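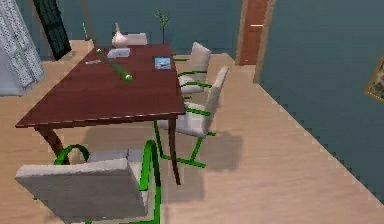 Rendered dining table and chairs, chairs with green frames.

Sornus monthly call, minutes
December 11, 2025

Tiruwork Yilma on notes again (my turn came round quicker than I thought!). If I've mangled what you said, tell me on the list and I'll fix it.

Minutes from November
Passed with one change. I'd written that the Nusta parser would be dropped, and what we agreed was to freeze it. It still gets bug fixes, just no new syntax. Sorry, everyone.

Release
We'd hoped to have the next Sornus out by now and it isn't. There are 5 blockers left on the tracker, and three of them are really the same thing wearing different hats: the type checker forgets where an imported name came from once you go through two re-exports, and then the error message points at the wrong file. I've got a branch that fixes the plain case. The case with circular imports still falls over, and I'd like a second pair of eyes on it before I go any further down that hole.

We talked for a good while about shipping without it and putting a note in the changelog. I was in favour at first, then I was talked out of it, mostly by people reading out their own support threads. So we wait. No new date set.

Test suite
The full run takes 40 minutes, which everyone hates. Most of that is the Carnar back end building the same standard library over and over. Caching the build got a warm welcome until someone asked what happens when the compiler itself changes, and then we were off for a quarter of an hour on hashing. We settled on trying it for pull requests only and leaving the nightly run as it is.

Also, 204 tests are marked "skip" with no reason given. I did offer to go through them. I'd like it written down that I offered to go through half of them!

Cassim
The Cassim folks want to use our parser as a library and asked whether the syntax tree could be made public. General feeling was yes, but not in its present state, as we rename nodes whenever we feel like it. I'll write back and suggest they have a read-only view to start with, marked unstable, and see how they get on. There was a bit of grumbling about who looks after it once people depend on it. Fair enough, and we didn't solve that.

Docs
The tutorial still uses the old loop keyword on the second page, so anyone following along gets an error before lunch. Easy fix, I'll do it tonight. The bigger question of whether to keep the reference manual in the main repository got pushed to next time (it's 145 pages now and it makes every checkout slower, but moving it means the examples stop being tested).

To do
Me: circular imports branch up for review, tutorial fix, reply to Cassim, first half of the skipped tests.
Whoever picks it up from the list: build cache for pull requests.
Everybody: please look at the open blockers and say if you can take one.

Next call
Same time next month, same link. Agenda items on the list, please, as early as you can manage.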